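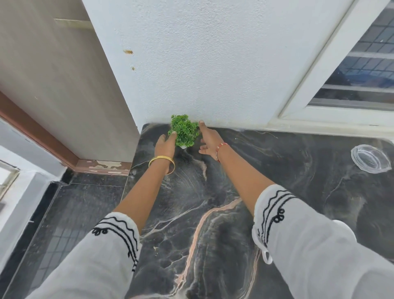 When the Counter Robot Goes Over the Edge: Cleanup and Safety Tips for Dark Stone

Posted January 2018 by Olumide Nwachukwu

I love little cleaning robots. I've had one kind or another puttering over my floors for years, and when the tabletop wipers showed up I bought a Claster 498 the first week I could. It did glass beautifully. It did our old pine table beautifully. Then I let it loose on dark polished stone and it drove straight off the end at full speed, wet pad and all, and landed where my foot had been a moment earlier.

So! Lots learned, and all of it useful if you have black or charcoal stone in the house.

What went wrong

The machine looks down with small infrared sensors. On a pale surface plenty of light bounces back and the robot knows there's something under it. Dark, glossy stone with big swirly veins is much harder. Mine stopped dead on the black areas, backed up, spun on a pale vein, and squirted more cleaner each time it restarted. I figured it was being extra cautious, which was pretty funny until it missed the real edge.

Before you run one on stone

Clear everything off first, including plants, lids and anything else light enough to be pushed along.

Wipe the sensor windows with a dry cotton swab. Mine had a film of dried cleaner over two of them, and I'm sure it made things worse.

Do a hand test. Switch the robot on, hold it by the sides, and slide the front slowly past the edge of the counter. The wheels should stop. Try it at a dark patch and again at a light one. If it fails even once, do that surface by hand.

Stay in the room, keep kids and pets back, and wear shoes.

If it starts spinning or rocking in place, lift it and switch it off before you do anything else. Don't chase it with a towel (I did).

After a fall, leave it off the charger until you've looked it over. A cracked case, a sweet chemical smell, or a battery cover that won't sit flat means it's finished.

Getting the mess up by hand

Good news: this part is quick, and it feels great to see the veins come back.
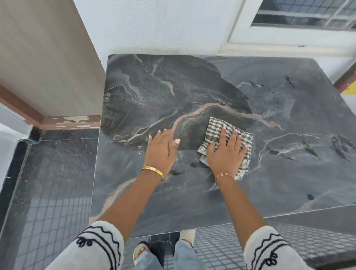
Checked cloth, flat palm, polished stone.

Pick up the puddles before you wipe. A cloth laid down and lifted will take most of it, and then you can go over the whole top in long overlapping passes. Round and round is what leaves those cloudy arcs — the robot does them too, only smaller. Turn the cloth to a clean side often.

Skip vinegar and lemon completely on marble. They etch it, and a dull ring is far more work than a smear.

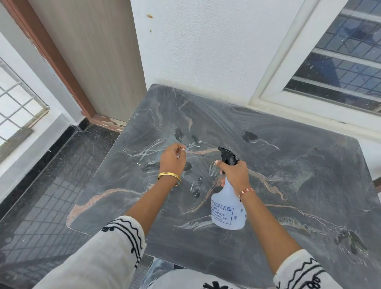
Reading time for the next part: 2 minutes

Spraying without flooding

Less is better here, and I say that as somebody who used to soak everything. A few squeezes of stone-safe cleaner, well spread, will do a small tabletop. If you can still see white residue after wiping, it's usually leftover cleaner, so go over it with plain water and then a dry cloth. More cleaner just gives you more haze.

Get down low and look across the top toward a window. Every streak shows up from there.

Would I run the Claster on stone again? On the pale counter, sure, with me standing next to it. The dark one I do myself now, in 9 minutes — I timed it, and the robot took longer before it fell off.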